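4.3 Comparing gripper fingers on the Plenderik controller

Revision 17/06/2020. Applies to firmware 1602 and later.

Complete section 4.2 (payload and tool center point) before you start. Run every finger set against the same workpiece in the same position.

1. Set the controller to Manual and limit arm speed to 33 mm/s.
2. Fit the first finger set. Tighten the screws evenly.
3. Enter the finger length on the Tool page. The length is measured from the flange face to the fingertip.
4. Close the gripper with nothing between the fingers and press Zero.

CAUTION: Do not zero the gripper while it is holding a part. The force limit will be wrong for the rest of the session.
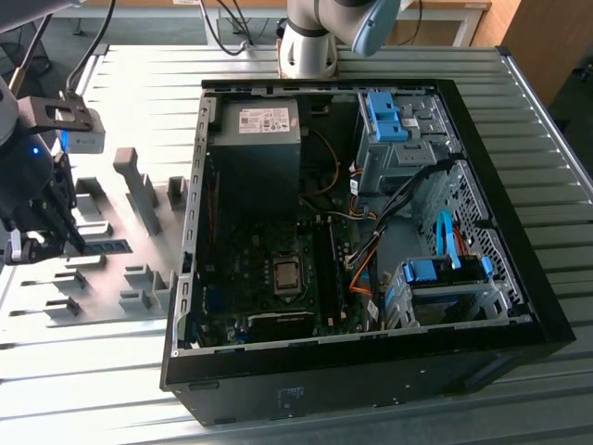
Choose a workpiece with both tight and open grip points. Parallel fingers that work well on a bare block may not fit between neighboring parts, and clearance has to be checked at each point. An open desktop tower laid on its side is suitable: the blue drive latches give a small plastic target, and the memory slots a long, narrow one. Teach each approach from directly overhead.

5. Save the approach points under one program name.
6. Run the program at a grip force of 2 N and log the result for each point.
7. Change fingers, repeat steps 3 and 4, and run the same program again.

Note: Cables are not valid grip points for this test - they move between runs and the logs cannot be compared. 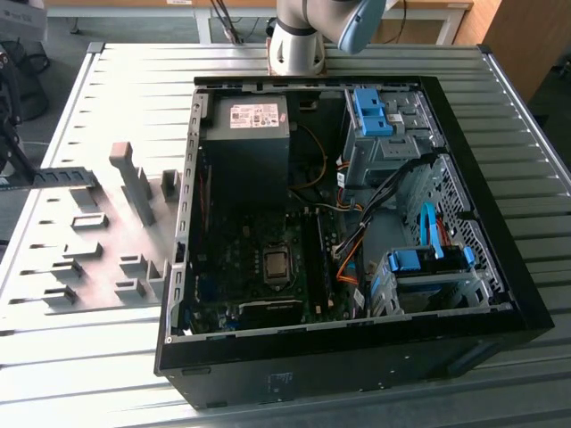
Katia De Luca reported that on her Stistberg cell the saved points shifted after a finger change, and asked whether they had to be taught again. They do not, provided the new length was entered in step 3. If the shift remains, check the flange screws and repeat step 4.

8. Export the log from the Results page. Error 146 means that two runs were saved under different tool names.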